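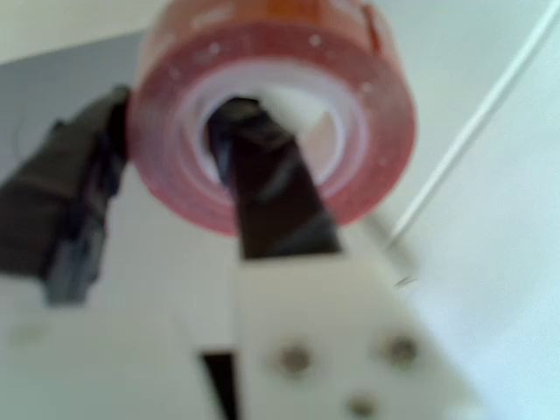
Flora Jardine says it's the brown envelopes that do it. People put them behind the toaster, then there's a second one, then they can't face either, and by the time they ring us the fine has been on the clock for months. She would like to see fewer of those calls this winter.

PLAVLEY OPENS FREE TAX RETURN DROP-IN FOR SMALL LANDLORDS AND SOLE TRADERS

October 2025. For immediate release.

Bettencourt accountants Plavley are opening a free drop-in for anyone with a tax return to do and no idea where to start. Every Thursday evening till the end of January, ground floor, 111 Medance Road. No appointment. Just turn up with whatever you've got.

It's for people with one or two rented properties, people doing a bit of self employed work on top of a job, market traders, childminders, music teachers, that sort of size. Not for limited companies, sorry, they need a proper appointment and there's a charge for that.

Plavley dealt with 2748 personal returns last year. Far too many came in during the last fortnight of January. The firm wants people through the door earlier and is happy to see people who aren't clients and never will be.

What you get on the night: a sit down with a member of the tax team for as long as it takes, within reason. They'll look at your figures, tell you what counts as an expense and what doesn't, and help you get registered if you haven't done that yet. Registration can take a while to come through so please don't leave that bit. You file the return yourself, or you can pay us to do it, up to you. No hard sell.

First 50 people also get a year's use of Driteo, the record keeping app the firm uses with its own clients. Photograph the receipt, say what it was for, done. Works on most phones. If you'd rather carry on with a notebook then carry on with a notebook, it's the keeping of it that matters.

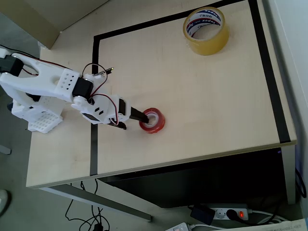
Late returns are welcome too. Missed one year, missed 3, come anyway. The tax office does look at reasonable excuses, and illness or a bereavement may well be worth writing in about, but it has to be asked for and it has to be asked for properly. Staff can help draft the letter. Same with payment plans if the bill is more than you can manage in one go. Interest still runs on a plan, worth knowing before you sign up.

Hiwot Woldegiorgis of Plavley will be running the evenings. "We did a try-out in May, quiet time of year, and still had a queue down the stairs," she said. "One lady had been paying tax on her whole rent for years and never claimed for the boiler repairs or the letting agent's fees. Nobody had told her she could. We can go back a certain way on that sort of thing but not forever, so I'd say to people come sooner."

She added: "Bring the carrier bag. We don't mind the carrier bag."

What to bring if you have it:

Your tax reference number (ten digits, on any letter from the tax office)
National Insurance number
P60 or P45 if you've also had a job
Bank statements for the tax year, paper or on your phone
Rent statements from the agent
Mortgage interest statement. The lender will send one if you ask, can take a week or so
Recipts, all of them
Any letters, opened or not

No need to sort it first. Staples out would be nice.

Doors 5.30, last person seen at 8. Tea and coffee. Ramp at the side entrance, ring the bell and someone will come down and let you in. Street parking is free after six but it fills up on on match nights. If you need an interpreter, let the office know two days ahead and they will try to sort one.

Everything you tell staff is confidential. They don't keep copies of anything unless you sign up as a client.

Closed over Christmas week and the week after, then back every Thursday as normal up to the filing deadline.

Press enquiries: Hiwot Woldegiorgis at the Plavley office, mornings best. Interviews can be arranged, as can a visit on one of the evenings, but please no filming of people at the desks.

ENDS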